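Stavach Demonstrator's Guide
Section 6: Running the Towel Table on a Visitor Day

Revised 15th May. Replaces the December sheet, which is still taped inside the supply cupboard and still wrong.

Section 6 covers the towel table from doors open to doors closed. It assumes you have passed the arm safety check in Section 2 and that the arm has been started and homed as in Section 4. If you skipped both and came straight to the part with visitors in it, go back. The visitors will keep.

Who this section is for

Anyone presenting the towel table at a Stavach open day, a school visit, or one of the evening sessions at the Engebretsen building. You do not have to know how the handling software (Zomum) works inside. You do have to know where the stop button is without looking for it, and you have to be able to say "it's still thinking" in a pleasant voice several times an hour.

6.1 Before the doors open

1. Check that the green surface is clear of everything except the towel. Pens, badges and coffee cups all get treated as possible towels, with results that are popular with visitors and unpopular with us.

2. Lay the towel near the middle and crumple it. Do this by hand and without art. Presenters tend to arrange the towel in a shape they think the arm will like, and the arm does not share their taste. Pick it up, squash it, drop it, leave it.

3. Look over the box behind the table. Other cloth goods live in there and should stay in there until the second half of the session (see 6.5).

4. Walk the cable side of the table once. The cables on the floor are live and they are all needed, including the one that looks as if it isn't.

5. Open Zomum and choose Table, then Towel, then Visitor Mode. Visitor Mode limits the arm to 10 percent of full speed. It will look slow to you. It looks plenty fast to a person standing next to it for the first time.

CAUTION: Do not raise the speed above the Visitor Mode limit to please a crowd. The request usually comes from the back row, which is also the row farthest from the arm.

6.2 The first reach

The first reach is the part visitors film. It deserves a short introduction, and short means two sentences. Tell them the arm has never seen the towel in this exact heap before, and that it will look for an edge or fold it can hold. Then stop talking and press Start.

1. Press Start on the Zomum screen. The status line changes from Idle to Looking.

2. Wait. Looking can last long enough for a child to ask whether it is broken. Say no.

3. When the status line changes to Reaching, step back to the yellow line and keep your hands behind it. Pointing at the towel counts as having your hands over the table.

4. Watch the gripper as it comes down to the cloth. In Visitor Mode it goes for the part nearest its own base when there is a choice.

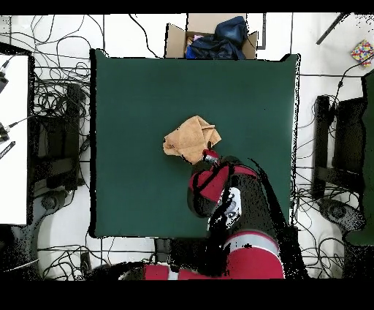 Figure 6-1. Gripper at the lower right edge of the towel, table camera view.

5. If the status line changes to Holding, the software believes it has the towel. Believes is the word we use on purpose. Look at the table before you congratulate anyone.

NOTE: The big wall screen shows the camera view, including black speckles and bare patches around the arm and the cables. Those are places where the camera got no distance reading. Visitors will ask if the screen needs cleaning. A previous presenter cleaned it, with the wrong cloth, and the marks from that are permanent.

6.3 When it misses

It will miss. Plan your talk around this and you will have a nice afternoon. Plan your talk around a perfect fold and you will learn a lot about the carpet.

A miss looks like one of the following:

The gripper closes on nothing and rises with great confidence.
The gripper pushes the towel along in place of picking it up.
The gripper stops just short of the cloth and stays there while the status line says Checking.

The last one worries people most and matters least. The software is comparing where it thought the fold was with where the fold seems to be now, and it is allowed to take its time. Leave it alone through two full checks. If it is still hovering after the second, do this:

1. Press Hold on the screen. Hold is the gray button. Stop is the red one, and pressing it means a full restart with people watching.

2. Wait for the status line to read Held.

3. Press Back Off. The arm lifts and moves away from the towel.

4. Re-crumple the towel only when the arm has stopped completely.

5. Press Start.

While the arm is in Checking you can fill the time with the question visitors ask anyway, which is why a towel. A block has the same shape whichever way you drop it. A towel has a new shape every time, it hides parts of itself under other parts, and it changes again the moment it is touched. People who do their own laundry accept this answer at once.

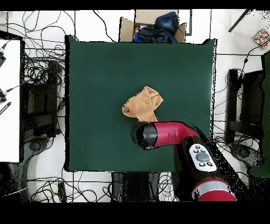 6.4 Letting visitors crumple the towel

Visitors may crumple the towel between runs. This is the most popular part of the day and the part with the most rules.

1. Confirm that the status line reads Parked. Held is not Parked. In Held the arm can still be told to move.

2. Invite one visitor to the table. Children come up with an adult.

3. Ask the visitor to squash the towel any way they like and leave it on the green area.

4. Wait until the visitor is back behind the yellow line, then press Start.

CAUTION: No knots. Ask before, not after. The arm cannot undo a knot, it does not know what a knot is, and it will keep lifting the towel and putting it down until somebody takes pity on it.

CAUTION: Sleeves, scarves and lanyards stay out of reach of the gripper. Lanyards are the usual offender, and we are the ones who hand them out. Ask visitors to tuck theirs in before they come up.

You will meet the visitor who wants to beat the machine. He folds the towel into a hard little parcel, sets it down and crosses his arms. Let him. Sometimes the arm gets hold of a corner anyway, and sometimes he wins, and either way he will stay for three more runs and read all of the posters. If he wins, say so out loud. Presenters who make excuses for the arm sound like parents at a recital.
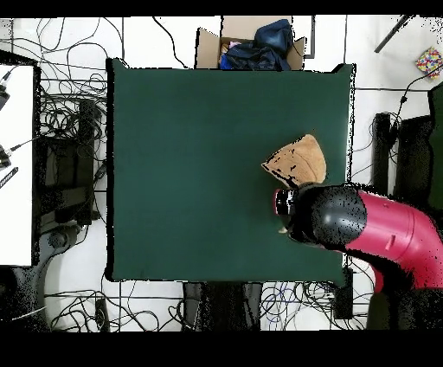
Keep visitor turns short when there is a line. One crumple, one run, next person. A run that misses still counts as a run, or the same family will be at the table until closing. If the line gets past the door, send the back half to the Prusar sorting table across the hall, where things are rigid and success is more common.

6.5 Second half: the other cloths

After the break you may switch to something from the box, if the towel has behaved and you feel lucky.

1. Park the arm.

2. Take the towel off the table and put it aside, out of the camera's sight. With two cloths in view, Zomum picks one and does not say which.

3. Choose Table, then Other Cloth. Leave Visitor Mode on.

4. Put one item on the table and start as usual.

NOTE: Dark cloth gives weaker results than the towel. If you get two misses in a row on a dark item, go back to the towel and tell the room you are doing so by popular request.

6.6 Questions you will be asked

Does it get tired? No. The presenter does, so swap every hour.

How often does it work? On our last practice day, first-try pickups came in at 67 percent in Visitor Mode. Give the number as it is. Rounding it up to "most of the time" is accurate and still gets you a follow-up question.

Can it fold a fitted sheet? No. Can you?

Will it take my job? If your job is picking up one towel, slowly, on a green table, have a talk with your manager. For everyone else, point them to the leaflet rack, where the Engebretsen leaflet gives a longer and more polite answer.

Can I buy one? The arm, yes, through the front desk. The towel has been asked for more often and is not for sale.

6.7 The side camera

A second camera watches the table from the side. Its picture goes to the small monitor, and it is the better one for showing how the gripper works, as the fingers can be seen opening and closing. Gather people at the small monitor for this and keep them off the cable side.

1. Press Camera, then Side.

2. Start a run and press Hold as the gripper nears the towel.

3. Point out the two fingers on the monitor, using the pointer stick. Do not point at the real ones with a real finger.
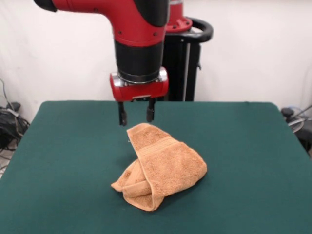
4. Press Resume and let the run finish.

Switch back to the table view when you are done. Zomum remembers the last camera used, and the next presenter will spend the first five minutes of their session wondering why the wall screen is blank.

6.8 Closing down

1. Announce the last run. Announce it again.

2. Park the arm and wait for Parked to show on the screen.

3. Press the red Stop button. At the end of the day this is correct.

4. Return any other cloths to the box. Leave its flaps open so the morning presenter can see what is in it.

5. Fold the towel and put it in the drawer. By hand is fine.

6. Write the number of runs and misses in the log. Misses go in the misses column. The column marked Other is for visitors who fainted, fire alarms, and the thing with the balloon.

Faults and error codes are in Section 7.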